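Un coin goûter en libre-service sur une simple table

Depuis que j'ai repris l'habitude d'inviter du monde le samedi après-midi, j'ai renoncé au service à l'assiette. Je prépare tout d'avance sur une table, chacun vient se servir, et moi je m'assois enfin ! On m'a demandé plusieurs fois comment je m'y prends, alors je reprends tout depuis le début.

Ce qu'il vous faut

Une table stable, déjà. La mienne est un vieux modèle Dretstead acheté d'occasion à Gresville, 70 cm de large, et franchement je ne voudrais pas moins. Ensuite :
– un plateau à bords bas pour les sandwichs
– un bac rectangulaire pour les barres et les biscuits emballés
– un porte-bouteilles transparent
– des serviettes (toujours plus que prévu)
– de quoi couvrir la table, dans une couleur unie

Pour la couleur, j'ai longtemps mis du blanc et je le regrette encore. La moindre goutte de confiture se voit jusqu'au couloir. Un brun taupe pardonne beaucoup plus, et les plateaux clairs ressortent bien dessus.

Première étape : les boissons au fond

Je commence toujours par les bouteilles. C'est haut, c'est lourd, et si on les pose en dernier on passe le bras au-dessus de tout le reste. J'ai essayé de les mettre debout, en rang d'oignons, et mon filleul en a fait tomber quatre d'un coup de coude. Depuis, je les couche un peu dans un support à encoches, capsules vers l'arrière. Pensez au décapsuleur ! Je l'attache avec une ficelle, sinon il part dans une poche.

Deuxième étape : les barres et les biscuits

Laissez-les dans leur emballage. Ça se garde pour la semaine d'après, et ceux qui surveillent les fruits à coque peuvent lire les étiquettes. Dans le bac, je regroupe par sorte : les paquets de couleur d'un côté, les barres de céréales de l'autre. Pour 12 personnes je remplis le bac une fois, et il en reste toujours un peu pour mes petits-déjeuners.

Troisième étape : les sandwichs

Mon moment préféré. Pain de mie, garniture étalée jusqu'aux bords, une bonne pression du plat de la main, puis on coupe en diagonale avec un couteau à pain. Guangming Fang, mon voisin du dessus, essuie sa lame entre chaque coupe et ses triangles sont nettement plus beaux que les miens, donc je m'y suis mise aussi. En août je les laisse au frigo jusqu'à la dernière minute, sous un torchon humide.

Sur le plateau, posez-les un par un en commençant par le milieu – jamais en tas. Un petit triangle garni, ça s'ouvre dès qu'on le lâche de trop haut, alors on descend tout près du plateau avant de le poser.

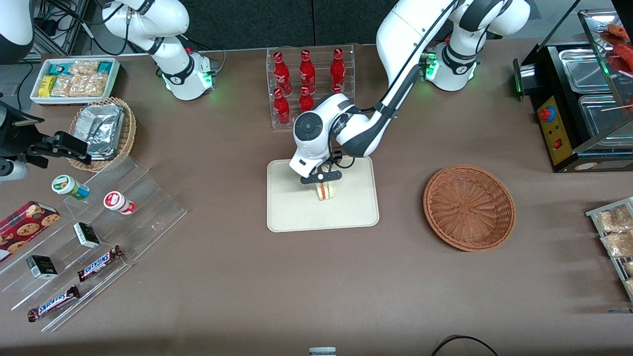 Un sandwich triangle juste au-dessus du plateau beige, les six bouteilles rouges derrière.

Quatrième étape : le tour de table

Avant que ça sonne, je me mets à la place de quelqu'un qui arrive, une assiette dans une main. Est-ce que j'attrape un sandwich sans frôler les bouteilles ? Est-ce que le bac à biscuits est accessible pour les plus petits ? Si je dois me pencher, je décale tout de quelques centimètres vers l'avant.

Gardez aussi un coin libre pour poser un verre. J'oublie une fois sur deux, et on retrouve des verres sur l'étagère à livres.

Pour regarnir, je garde une deuxième fournée de sandwichs au frais et j'apporte le tout quand le plateau est à moitié vide. Les serviettes, je les mets en bout de table, côté porte.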